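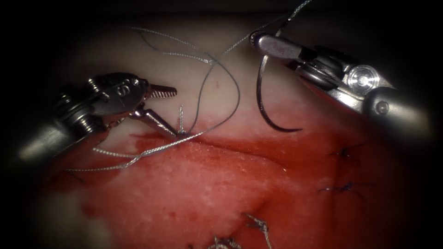
**How is the closure work package going at the end of the second quarter of funding?**

The running-stitch exercises are on schedule, the tissue supply is under control, and the scoring sheet has been revised once. Knot security at the starting end of the seam is still below target and takes up most of the remaining bench time.

# Progress report: Closure of layered soft tissue, bench phase

Submitted to the Dristard Fund, March 25, 2020
Grant holder: Promolton Surgical Skills Laboratory

## 1. Scope of the period

The grant covers the bench phase of a study on closing long, shallow incisions in layered tissue. The work is limited to placing and tying braided suture along a single seam, with instrument tying throughout. Hand tying was dropped from the plan at the kickoff meeting and is not reported here.

Work in the period consisted of:

- preparation and storage of tissue blocks
- seam closure by running stitch, with a starting knot and a finishing knot
- inspection and scoring of finished seams
- pull testing of starting knots

## 2. Bench work completed

The plan called for 120 closures by the end of the period. The laboratory completed 134. The surplus comes from two weeks in which the pull tester was away for calibration and bench time was moved to closure.

All closures were made in tissue from the Duggan cold store, delivered in sealed trays and trimmed on site. Blocks are cut so that the pale outer layer and the red layer under it are both present along the full length of the incision. Blocks in which the outer layer had separated during trimming were rejected before use and do not enter the count.

The incision is made with a fresh blade against a steel guide. Even so, the edge is rarely straight after the block relaxes. The protocol now allows ten minutes between cutting and the first stitch so that the edge settles before bite spacing is marked.

## 3. Findings

### 3.1 Starting knot

The starting knot is the weak point of the series. Under the original protocol it was tied with one double throw and one single throw, and the tail was trimmed close. In pull testing, slippage was concentrated in knots with very short tails. Tail length was therefore fixed at 3 mm, measured with a gauge after trimming, and a second single throw was added.

The target is that 95 percent of starting knots hold at the test load. The revised knot currently holds in 80 percent. Most of the remaining failures were traced to the first throw loosening before the second was laid down. Operators are now asked to keep the long strand under light tension toward the side of the seam while the second throw is formed.

### 3.2 Strand management

Braided suture grips well once tied but drags when pulled through the red layer. Drag was higher when the long strand had been left lying across the block for several minutes. The strand is now rinsed with saline between stitches and laid to one side of the seam, clear of the next bite. A change to coated braid was considered and postponed, as it would break comparison with the first half of the series.

### 3.3 Handling of the strand with serrated jaws

Serrated jaws hold braided strand securely but can fray it if the same point is gripped more than once. Under magnification, fraying was found on strands from early closures, mostly within a short distance of the starting knot. The instruction sheet now says to grip the strand at the end that will be trimmed away, and to avoid gripping the working length during tying. Frayed strands are recorded as a separate fault on the scoring sheet.

### 3.4 Edge alignment

Alignment of the outer layer is acceptable in the middle of the seam and poorer at both ends. The cause at the starting end appears to be the depth of the first bite. When the first bite takes in too much of the red layer, the pale layer rolls under. Bite depth for the first stitch has been reduced, and results on this point will be included in the next report.

## 4. Scoring

The scoring sheet was revised once. The item for "general neatness" was removed because the two scorers rarely agreed on it. It was replaced by separate items for bite spacing, edge roll and tail length. Earlier seams were rescored from the stored blocks where these were in usable condition. Blocks that had dried out were left with their original scores and are marked as such in the data file.

## 5. Supplies and budget

Spending on consumables in the period was $3,669, which is within the approved line. Suture accounts for the larger part, followed by blades and tissue trays. Suture is bought through Sandik in mixed lots. One lot was returned with damaged packaging and replaced without charge.

No transfer between budget lines is requested.

## 6. Open items

- Starting knot hold rate is below target.
- The gauge for tail length is slow to use. A stepped version is on order.
- Storage time for finished blocks needs a written limit. The present practice varies by week.
- The calibration certificate for the pull tester has arrived and will be filed with the data.

## 7. Plan for the next period

Pull testing of the revised starting knot continues until the target is met or until the end of May, whichever comes first. If the target has not been met by then, the laboratory will propose an alternative starting knot using a preformed loop. Finishing knots will be tested in the same way once the starting knot is settled. The next report will contain the full table of hold rates by knot type and the revised instruction sheet as an appendix.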